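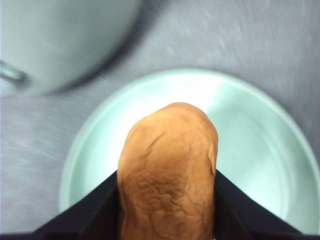 Golden brown and wrinkled, smooth on top

Mukudo Drinks, January meeting, my notes

Hi all, it was my turn to take minutes so you're getting them in my words. Onyekachi chaired. We started at 5 and the tea was already poured, so no complaints from me.

Last month's minutes
Agreed, with one fix. I had written that the ginger hibiscus was going to the Jibrin market in cans. It's bottles! Sorry, that was me.

Sales
We sold 587 bottles over the holidays, and I read that number out twice because I liked it so much. The plain hibiscus still beats everything else. The tamarind is slow, and we went back and forth on whether to drop it or just put it in the mixed pack and see who bites. Mixed pack won. I'll change the listing this week (the old photo of the label is still up there too, so I'll swap that while I'm in).

Bottles and labels
Claltuvex can print the new labels, but their smallest run is 200 per flavor. That's fine for hibiscus and a bit much for tamarind. Onyekachi wants to ask whether they'd let us split one run between two flavors. The proof had our web address spelled wrong on the back, so please, everybody read the next one before it goes off. I mean the small print as well.

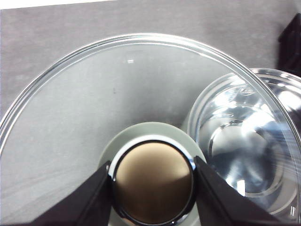
Clear glass on a gray tabletop

Online shop
We're moving the shop over to Initz. I've been poking at it in the evenings and I like it a lot more than the old one, mostly for the shipping page, where you can set a price by box size and be done. Gift cards don't carry over on their own. I'll make a list of the ones still open and type them in by hand. Orders will be paused on Friday while we switch, and Onyekachi will put a note on the home page so people don't panic.

The women-owned business certificate
We finally got to this one! We've put it off long enough. The form wants tax returns, the lease and a letter from the bank, and I have the first two in a folder already. Somebody has to sit through the interview, and we all looked at our shoes for a minute. 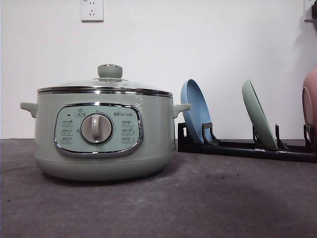
Omolara Ogbonna said she would do the interview, but only if the bank letter was in her hands first, and she asked that we hold off on printing the certificate logo on any label until the thing is really approved. We all said yes to that.

Jobs
Me: mixed pack listing, gift card list.
Onyekachi Effiong: Claltuvex about the split run, home page note, bank letter.
Omolara: interview, second read of the label proof.

Left for next time
Prices for cafes, and whether we do the Jibrin market every month or every other month. We ran out of evening. Same start time next month, and bring your own mug please, we're short again.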